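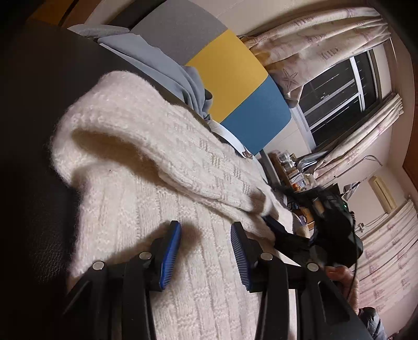
**Figure 1.** Cream-white knit garment on a black leather seat.

### 4.2 Where clothes rest between wears

Most studies of household laundry treat a garment as either clean or dirty. Our diary data do not fit that split. Of the 1,000 entries returned by households in the Ultivik and Honkanen districts, 234 recorded a garment that had been worn, was judged fit to wear again and had not been put back in a wardrobe or drawer. We call these resting garments. They are left out of the wash counts in Section 4.1.

Knitwear made up the largest group, followed by jeans and then by shirts worn for part of a day. Respondents gave different grounds for leaving each type out. Jumpers were said to need airing. Jeans were thought too worn to go back beside clean things, and shirts were kept to hand for an evening at home. Very few entries mentioned a visible mark. Smell was mentioned far more often, usually as something the writer had checked for and not found.

The resting place varied with the layout of the home. In the Honkanen flats, where bedrooms are small, garments were most often left on seating in the main room (a chair of the kind in Figure 1 would be coded as "seat, shared room"). In the Ultivik terraces the bannister and the end of the bed were more common. Tables were used less than seats in both districts, and entries naming a table tended to be short stays, with the garment moved before the next meal.
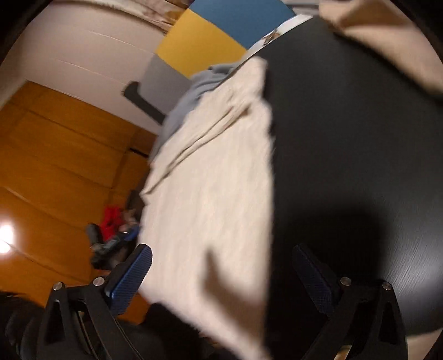 **Figure 2.** Crumpled cream-white cloth on a dark round tabletop. Surfaces of this type were coded as "table".

Length of stay was harder to establish. The diary asked for the day a garment was put down and the day it was picked up, but many respondents filled in only the first. Where both were given, the longest stay was 15 days, for a wool cardigan. We have not calculated a mean, as the missing dates are unlikely to be spread evenly and long stays are probably the ones most often forgotten.

What ended a stay was recorded more fully. A garment was either worn again, washed or put away. Washing was often prompted by a load that was not quite full, and several writers noted that they would not have washed the item otherwise. This matters for estimates of avoidable washing. The Flarico model assumes that each wash follows a decision about the garment itself, and it has no term for items added to fill the drum. The Dokex model includes such a term but sets it at the same value for every fibre type, which our entries on knitwear do not support.

Two households returned diaries with no resting garments at all. Both had a tumble dryer and did a wash every Monday.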